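# Der Greifer und die Pullover

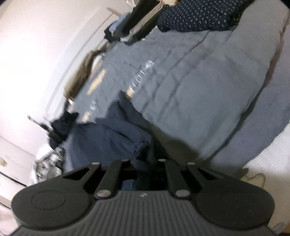

*Dunkelblaues Teil, graue Unterlage, Greifer in der Hand.*

Seit Januar gibt es bei uns im Betrieb eine neue Tätigkeit, für die noch keine Stellenbeschreibung existiert. Man nimmt einen Greifer in die Hand und legt damit Wäsche zusammen, die man mit den Fingern längst zusammengelegt hätte. Die Bewegungen werden aufgezeichnet, und irgendwann soll eine Maschine daraus lernen, wie man ein Oberteil glattzieht. So steht es jedenfalls in dem Papier, das wir zum Unterschreiben bekommen haben.

Ich arbeite seit 15 Jahren bei Pleter, Textilservice. Wir waschen für Pflegeheime und kleine Hotels, und bei den Heimen gehört die Privatwäsche der Bewohner dazu. Wer das nie gemacht hat, stellt sich unter Wäscherei vermutlich Bettlaken vor. Die Laken sind der leichte Teil. Die gehen in die Mangel, kommen hinten flach heraus und sehen eins wie das andere aus, da hat uns die Automatisierung schon vor langer Zeit eingeholt, und ich habe ihr keine Träne nachgeweint. Wer einmal einen Sommer lang nasse Laken in eine alte Mangel eingelegt hat, der wird nicht nostalgisch.

Privatwäsche ist etwas anderes. Strickjacken mit ausgeleierten Bündchen, Nachthemden, Hosen mit nachträglich eingenähtem Gummi. Jedes Stück hat eine Namensmarke, und jedes Stück muss so zurück, dass die Angehörigen nicht anrufen. Sie rufen trotzdem an.

Das Projekt heißt intern »Masdale«. Warum, weiß ich nicht, vermutlich hat jemand dafür eine Rechnung geschrieben. Die Technik liefert eine Firma namens Larkelmont, und zur Einführung gab es an einem Dienstag eine Präsentation im Pausenraum, mit belegten Brötchen. Bei belegten Brötchen werde ich vorsichtig. Die letzten gab es, als die Spätschicht gestrichen wurde.

Die Botschaft ging ungefähr so: Es werde niemand ersetzt, es gehe um Entlastung, und unser Erfahrungswissen sei das Wertvollste am ganzen Vorhaben. Den letzten Punkt habe ich mir gemerkt. Wenn mein Erfahrungswissen das Wertvollste daran ist, würde ich gern wissen, in welcher Zeile der Gehaltsabrechnung ich es finde. Auf die Frage kam die Antwort, man nehme das mit. Es ist seither mitgenommen.

Nun zur Arbeit selbst, denn darüber wird in den Prospekten am wenigsten geschrieben. Der Greifer ist ein dunkler, ziemlich klobiger Apparat mit geripptem Mittelteil und Gestänge vorn. Man hält ihn, führt ihn an den Stoff, greift zu, hebt an, zieht, lässt los. Das klingt nach wenig. Machen Sie das einmal mit einem dünnen Hemd, das in sich verdreht ist. Mit den Fingern spürt man, ob man eine Lage hat oder zwei. Mit dem Ding spürt man nichts davon und muss schauen, und wer den ganzen Vormittag auf Falten starrt, dem tun mittags die Augen weh. Mir jedenfalls.

Geübt wird übrigens nicht nur an den Falttischen. Larkelmont will »natürliche Umgebungen«, also auch Betten, Decken, Wäsche dort, wo sie im Leben eben herumliegt, mit allem, was daneben liegt. Das leuchtet mir sogar ein. Nur wird im Betrieb auf Tischen gefaltet, und zwar auf solchen, die seit Jahren die falsche Höhe haben. Wenn die Maschine auch auf einer zerknitterten Decke zurechtkommen soll, für wen ist sie dann gedacht? Ich habe den Verdacht, dass unsere Wäscherei in diesem Geschäft weniger der Kunde ist als der Lieferant.

500 Durchgänge pro Person sind vorgesehen. Ein Durchgang zählt nur, wenn er sauber zu Ende gebracht wurde, und was sauber ist, entscheidet eine Software. Wird einer verworfen, macht man ihn noch einmal. In der Zeit faltet man selbstverständlich keine Kundenwäsche, und die Kundenwäsche weiß das leider nicht. Sie kommt um sechs Uhr morgens in denselben Containern wie immer. Wir sind am Band zu viert, von ursprünglich 5 Leuten, und wenn eine davon mit dem Greifer übt, sind wir zu dritt. Auf der Folie hieß das »vorübergehende Mehrbelastung in der Anlernphase«.

Interessant finde ich, was es mit uns macht. Nach ein paar Wochen habe ich gemerkt, dass ich auch mit bloßen Händen anders falte. Langsamer, eckiger, mit zwei Griffen statt mit einem Schwung. Eine Kollegin hat dasselbe erzählt. Wir bringen also der Maschine bei, wie ein Mensch faltet, indem wir uns abgewöhnen, wie ein Mensch zu falten. Vielleicht fällt das später in den Daten nicht auf. Gefragt hat danach bisher keiner.

Ich will nicht unfair sein. Die Leute, die das betreuen, sind freundlich und erklären geduldig, und die Pausen werden eingehalten. Eine jüngere Kollegin macht die Durchgänge lieber als das Band, weil man dabei sitzen darf, und das verstehe ich gut. Wer meine Schultern hätte, verstünde es noch besser. Käme morgen ein Gerät, das mir die Frotteemäntel abnimmt, ich würde ihm persönlich den Stecker in die Dose stecken.

Aber danach sieht es nicht aus. Aus der Ortner-Filiale, wo man früher angefangen hat, hört man, dass die Anlage dort vor allem Handtücher faltet. Handtücher sind rechteckig. Den Rest bekommen weiterhin die Menschen, jetzt eben nur noch den schwierigen, und die Vorgabe pro Stunde ist dieselbe geblieben wie zu der Zeit, als die leichten Stücke noch dazwischen waren. Das waren die, bei denen man kurz durchatmen konnte. Ob es dort wirklich so läuft, kann ich nicht nachprüfen, ich gebe es weiter, wie ich es gehört habe.

Beim nächsten Termin mit der Leitung — er ist zweimal verschoben worden — möchte ich drei Dinge wissen. Wem gehören die Aufnahmen? Wird die Stundenvorgabe angepasst, wenn die einfachen Teile wegfallen? Und was passiert mit der fünften Stelle am Band, die seit dem Herbst »in Klärung« ist? Die Antworten schreibe ich hier auf, sofern es welche gibt. Mir fehlen noch 4 Durchgänge, alles Oberteile mit langen Ärmeln, und die Ärmel sind das Schlimmste.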